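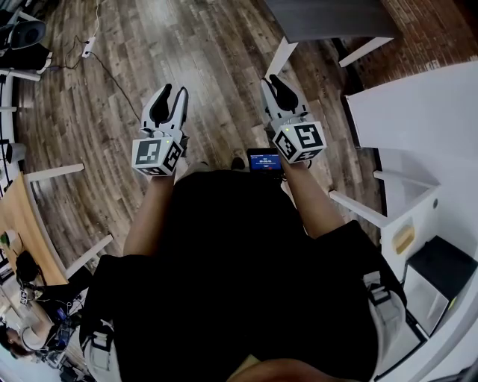
Cords are the last thing most people plan for when they set up a shared workroom. The tables get picked, the walls get patched, the floor goes down, and then everything has to be plugged in. In the room we looked at in the old Stovley building in Plovton, a thin black cable wanders across the dark planks to a small white power strip, and a white cord goes up from there. It's a common sight in buildings of this age, where the outlets were put in for a different kind of work and the middle of the floor never had any.

The Stovley building was put up for the storage of seed and feed, and it has been rented out room by room for 7 years. The brick stayed. Most tenants like it, and in a long building with a plain front it's the feature that gets people to sign. It's also the reason the wiring is the way it is. Cutting a channel into old brick is slow and dusty, and once it's cut there is no putting it back. When the rooms were split up, the electrician ran new lines along the two long walls and stopped there. A tenant who wants a table out on the floor has to bring power to it.

The usual answer is an extension cord, and people on the second floor have gone through a lot of them. Tape holds for a month or two and then lifts at the corners. It also takes some of the finish with it when it comes up, and on dark boards that leaves a pale stripe. Rubber cord covers do better. They're heavy enough to stay put and a chair will roll over them, but a rolling cart with small wheels won't, and carts are how most things move around up there.

Flooring was the big expense. The planks are a mix of gray-brown and darker brown, laid on the diagonal, and they came from Shehata, a supplier on the edge of Plovton that deals mostly in odd lots and leftover stock. Buying that way keeps the price down, and it also means the colors vary from board to board. The bill for one of the larger rooms came to $3,739 with delivery and trim. Laying it on the diagonal used more material than running it straight, and the installers said so up front. The building's owners went ahead anyway. The walls in the larger rooms aren't square to each other, and straight rows would have shown it.

A mixed-color floor has some practical points in its favor. Scuffs don't stand out much. Neither does dust, up to a point, though pale grit shows on the darkest boards by midafternoon when the light comes in low. The tenants sweep at the end of the day and damp mop when it needs it. What the floor doesn't do is make a black cable easy to see. A black cord on dark brown boards almost disappears, and more than one person has caught a toe. White cords are easier to spot, and a few of the tenants now buy nothing else.

Furniture in the rooms is mostly white and gray. Dark gray table tops on white frames have become the standard choice, partly for looks and partly for price. The dark tops hide pencil marks and coffee rings. The frames come in flat boxes and go together with one wrench. White cabinets are harder to keep up. They look good against the brick on the first day and they show every handprint after that, especially around the corners and along the front. A damp cloth takes care of it, if someone does it.

There are better ways to handle the cords, and a couple of rooms have tried them. One tenant screwed a tray under the table top and put the strip in it, so only a single cord comes down to the floor. The tray is a Biteo and it cost $119 – more than it looks like it should – but it has a lid that closes and room for the bulky kind of charger. Another room moved its tables against the long wall and gave up the middle of the floor altogether. That solved the cord problem in an afternoon and left a wide open area where people can stand and move around.

Floor outlets are the permanent fix. The owners have a quote for 4 of them, two in each of the front rooms, fed from the ceiling of the floor below. The work would mean pulling up some of the new planks, and the supplier can't promise a match if any of them break. There's a partial stack of spares under the back stairs, enough for a small repair.

The electrician is due back in March to look at the ceiling. Until then the cords stay where they are, and the tenants step over them.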